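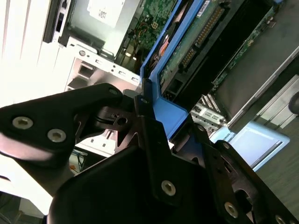 Blue plastic frame, dark drive or board assembly, and the wiring next to it. Server gallery, lid off.

Hardware > Galleries > Used servers > Under the lid

Under the Lid: One Used Server, One Doubtful Owner

5 min read

I bought a secondhand server from Flinlow last September and I have been suspicious of it ever since. The listing said "fully serviced, tool-free interior, enterprise grade." I've bought enough used gear to know that "serviced" can mean somebody blew on it. So I took the lid off and went looking for reasons to send it back.

This is a gallery page with one picture on it so far. I would sooner put up one that shows something than a dozen of a closed steel box. My notes go with it, a line or two for each part I have an opinion on.

The blue plastic
Blue usually means "you may touch this." Every server maker I've dealt with has some color for that, and they don't agree on which. The frame has raised edges that make a long channel, and it holds part of the drive or board assembly beside it. Does it need to be this elaborate? I doubt it. My last machine did the same job with a bent piece of steel and never complained.

The long connector
Black, with rows of gold pins, on a green circuit surface. Sellers love to point at gold. Gold pins tell you the pins are gold colored and not a thing about how many times the part has been pulled and shoved back in. Flinlow could not tell me that number when I asked. They sent me a link to their returns page.

The green board
Packed with tiny components, chips and solder points. I can't judge a board like this by eye and I don't believe most people who say they can. A forum regular at Onstead told me mine "looked healthy." Based on what? I would take a boring overnight memory test over anybody's opinion of how solder looks.

The red and orange wires
A bundle of them comes out near the lower part of the board and curls down toward the blue frame. I have nothing against red and orange. I do have something against the phrase "cable-free design," which was in the listing too. Call it fewer cables and I'll sign off on it.

The power supply
Silver metal housing with a white sticker in very small dark print. Do read the sticker on yours before you order a spare. The Zidness parts catalog has 76 power supplies that it calls compatible with this chassis, and I would be surprised if half of them fit. Mine cost me 33 dollars as a spare and it is still in its bag, so I can't say if it was money well spent.

The punched bracket
Pale silver sheet metal with small round and rectangular holes and slots all along it. I've read that holes like these are for airflow, and also that they are for mounting, and also that they save weight. In a machine that takes two people to get up the stairs I am going to rule out the last one.

The little white label
There is one at the top edge of the blue frame. Refurbishers put their own labels over the factory ones, so I no longer treat a label as proof of anything. If you have a matching chassis and yours has a label in the same spot, I'd like to hear what it says.

What the listing claimed, and what I think

"Tool-free interior." For some parts, sure. I still keep a screwdriver on the bench and I still use it.

"Low hours." The log said 3,171 power-on hours. Logs can be cleared, and the number only counts from whenever that last happened.

"Quiet." No.

"Ready for production." I wouldn't. It runs my backups and a test copy of Pešek, the inventory program I keep meaning to replace, and if it died tonight I would lose an evening and nothing else. That is about the level of trust I have in any used server.

I haven't sent it back. The return window closed while I was still arguing with the memory test, which I ran 3 times. It passed every time, and I still keep a second copy of the backups on another machine.

More pictures will go up when I get to the fans. If you think I'm being unfair to the blue plastic, write in, but please send a photo of yours with it.

Last updated April 2026

Contact | © Under the Lid galleries | Back to top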